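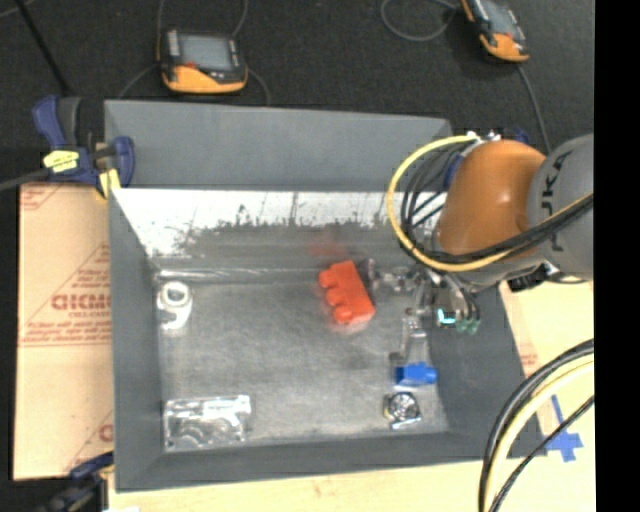 How long does it take a club of teenagers to teach a robot arm to pick up a toy brick?

Most of a school year, if the club at Plotovport is anything to go by, and that's with the arm already bolted down and working when they started.

I'd been asked to come for an hour and write something short about after-school clubs. I stayed until they wanted to lock up, and I went back the week after with a packed lunch. So this is not short, sorry.

The club is called Vidari. I asked three members where the name came from and got three answers, one of which involved a hamster. They meet in what used to be the sewing room, up two flights of stairs that must have been a joy on the day the arm was delivered, and they have one job this year, which is to get ready for the Sarnska round at the end of May. Sarnska is a picking contest. Your arm gets a bin of odds and ends, it has to lift things out, and it gets points for each one that ends up where it should. Drop something on the way and you lose points. Nudge the bin and you lose more, and so it's held with blue clamps here and everyone shouts if you lean on the table.

I had pictured something slick. What I got was a scuffed grey bin with sloping sides and a handful of the sort of stuff you'd find down the back of a sofa: a red-orange brick with three round studs, a crinkly foil packet, a little white thing like a bottle cap, a small bit of blue plastic and a round silver disc. I asked whether they had anything harder for the contest itself and got a look of real pity. This is the hard stuff!

Take the foil packet. I'd have guessed it was the easiest thing in there (it's flat, it doesn't roll, it's not going anywhere) and it is the one they all hate. Metal fingers like an edge to close on, and a flat packet on a flat floor barely has one. It's shiny too, and it's lying on a floor that is also metal and also a bit shiny, and the software that decides where to reach gets in a muddle over which is which. One girl has spent most of the spring on foil and nothing but foil. She has a notebook for it. She let me read a page and I understood the date.

The brick is everybody's favourite. It's bright, it has proper corners, and when the fingers close on it there's a small click that makes the whole room relax. They've been using it since the first week and they talk about it the way other people talk about a dependable old car. When a run is going badly somebody will say "do the brick", and they do the brick, and everyone feels better for a minute.

I should explain how a session goes, as it wasn't what I expected. There's very little building. The arm came to them complete, from a training workshop in Admasu that was replacing its own, and apart from the fingers they've left it well alone. What they do is try things, over and over, and write down what happened. One person tips the objects into the bin and keeps their hands clear. One person runs the program. A third person calls out "held", "slipped" or "missed", and a fourth types it in. Then they swap. When I visited they had just got past 400 goes, and the person doing the typing had plainly had enough of typing.

It sounds dull, and for the first twenty minutes I thought it was. Then I caught myself leaning forward. The arm comes down, slows, seems to think about it, closes, and you're willing it on as if it were a toddler with a spoon. When it slipped on the disc for what felt like the hundredth time I groaned out loud and got told off for putting the caller off her stride.

There are 34 on the club's list, though nothing like that many fit in the sewing room at once, and they split into two groups that don't entirely agree with each other. One lot want to slow the arm down and be careful. The other lot want speed, and reckon they can afford the odd drop if they get through more objects. I heard the full argument twice, once on each visit, with much the same words and a lot of pointing at the bin. The slow group are ahead on points at the moment. The fast group say that's only because of the foil.

I did ask what they got out of it, because you have to ask. A boy who'd barely said a word told me he liked that the arm didn't care if you were clever, it only did what you'd told it to, so if it went wrong you could go and find the mistake. Somebody else said it was warm up there in winter and there were biscuits. I can vouch for the biscuits.

Then they let me have a go. You get a start button and a stop button and strict orders about which one matters more. I pressed start, the arm swung over with its loop of yellow cable bobbing along behind, and it went for the white cap. It missed. "Missed," said the caller, and it was typed in, and that's me in the Vidari records for ever.

They leave for Sarnska on the coach with the fingers packed in a lunchbox, as the contest supplies the arms. The brick is going too. It isn't on the list of contest objects, but there was a vote.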